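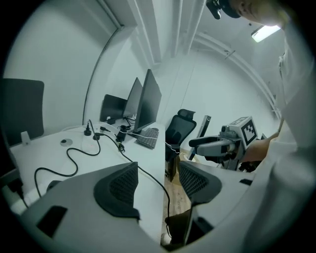 Soft-looking mesh-pattern pads on the Guerreiro hand-held gripper, with a second hand-held unit in use on the right.

Guerreiro Hand-Held Gripper, Pair

Sold by Wedance. Ships from our Luston store.

The Guerreiro is a two-finger gripper which you carry in your hand. You close it on an object with your own fingers, and the wrist camera records what the gripper sees. We sell it as a pair, left and right, and we also rent it by the month to groups who want to compare before they buy.

What we compared

In May we tried the Guerreiro next to the Mandholm hand-held unit, which many of our customers already have. Catarina Vieira did most of the handling and Thaddeus Kapoor looked after the recordings. We used ordinary office things: cables, power adapters, a keyboard, paper cups, a bunch of keys.

Cables were the most difficult for both. With the Mandholm, which has flat rubber pads, a thin cable often rolled out when Catarina lifted it at an angle. The Guerreiro pads are softer and they close around the cable a little, so it stayed in place more often. On flat things, like a sheet of paper on a desk, the Mandholm was better. Its finger tips are thinner and they go under the edge more easily. If your work is mostly paper or cards, we would recommend you the Mandholm, even though it costs less and we earn less from it.

The wide lens of the Guerreiro sees both fingers and a large part of the room behind them. This is useful for tracking, but the picture is strongly curved near the border and you must calibrate before the first session. Please do not skip this. Thaddeus skipped it one time and we had to repeat the whole morning.

Working with two hands

Each gripper has its own cube marker on top. Try to keep the marker turned toward a camera when you work. If your sleeve covers it, the tracking jumps and the recording needs to be cut at this place. A head camera is supported but it is not in the box.

After over two hours Catarina's wrist was tired with the Mandholm, and less tired with the Guerreiro – the weight sits further back in the hand. Other people may feel it differently, so the rental is a good way to find out.

In the box
2 grippers, left and right
2 cube markers
5 spare pads
Printed calibration board
USB cables, black

Warranty is 2 years on the body. The pads wear out and are not covered.

14 shares 3 comments

Comments

mturcotte
Do the spare pads fit the older Guerreiro body? Ours has the slot on one finger only.

Wedance Support
Hello, yes for the pads, but you will need the longer screws. Write to us and we put them in the envelope.

Jolene P.
Rented the pair for a month. Agree about the paper, it was hopeless for our envelopes. Great on plugs and small connectors though!

Related items
Mandholm Hand-Held Gripper, single
Spare mesh pads, pack of 5
Head strap for small cameras
Calibration board, large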